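Club project: how do we teach our hand-held gripper demos to handle wrappers and other floppy trash?

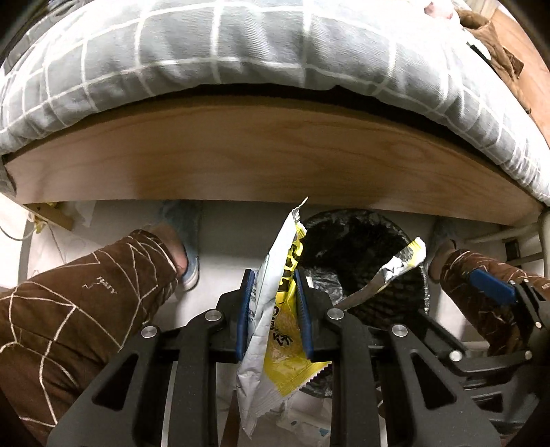 I help out with the after-school robotics club at Reltovwood, and our spring project is a tidy-up robot that picks litter off a bedroom floor and drops it in a trash can. The students record themselves doing the job by hand with the grippers, and then we train on the recordings. We started in February and have 85 good demos so far, which the kids are very proud of (and so am I!). Rigid things like bottle caps and little boxes are going fine. Wrappers are driving us up the wall. A snack wrapper held between the blue finger pads, like the yellow and white one, twists up into a strip above the jaws and hangs down underneath them at the same time, so the students can't agree on where the "middle" of it is or when it's safe to let go over the bin. Another piece is often sticking up over the rim already, and the next one catches on it. Should we be recording more of these, or changing how we do them? We have six students, two grippers and a regional show at Platthorpe coming up, and I'd love to hear from anyone who has been through this with a group of teenagers.
Kwabena Korletey

Hi Kwabena, what a nice project, and it brings back memories. I ran something close to it with my ninth graders at Nedside a couple of years ago, only ours was sorting laundry, so I know all about things that won't keep their shape. The biggest help for us was agreeing on one way to do the job and writing it on the whiteboard. Before that, one student would pinch a sock at the end, another would grab it in a big bunch, and the trained robot would sort of hover in between and do neither. For wrappers I would have everybody grab near the center, lift straight up until the lowest hanging bit is higher than the rim, pause for a second, move over the bin, go down a little, and open. The pause feels silly to the kids but please make them do it! Ours rushed, and the model learned to let go early.

As for the piece sticking up over the rim, I'd keep some of those in. Your robot will meet a half-full can sooner or later. Just don't let it be every single demo. Empty the can at different points so you have a mix, and move it around between recordings too, because ours got so used to the basket being in one corner that it dropped shirts on bare floor the day we moved it.
Afia Opoku

85 is not a lot. We had 816 for our Acheampong Cup entry and it still missed soft stuff now and then. Get more.
Declan Hayes

I agree with most of what Afia wrote, and I'd like to add something about the bin liner. A black bag in a black bin gives the camera very little to go on, especially when the gripper is black as well. We had that same combination and our students put a ring of light-colored tape around the outside of the rim. I can't promise it will do the same for you, but our drops got noticeably better once we had recorded a new batch with the tape on. You do have to leave it on for the show too, so check the Platthorpe rules about marking your props before you get attached to the idea.

Declan is right that more would help, but I wouldn't let the number scare the kids. We got a decent run out of about 63 clean demos of one item. I would pick wrappers only, do two weeks of nothing else, and watch the recordings together at the end of each session with some snacks (which also keeps you in wrappers). Throw out the ones where the student fumbled and regrabbed, at least for the first round of training. Later on you can put a few of those back in so that the robot sees what recovering from a bad grab looks like. Good luck, and do come back and tell us how it went!
Beat Lüthi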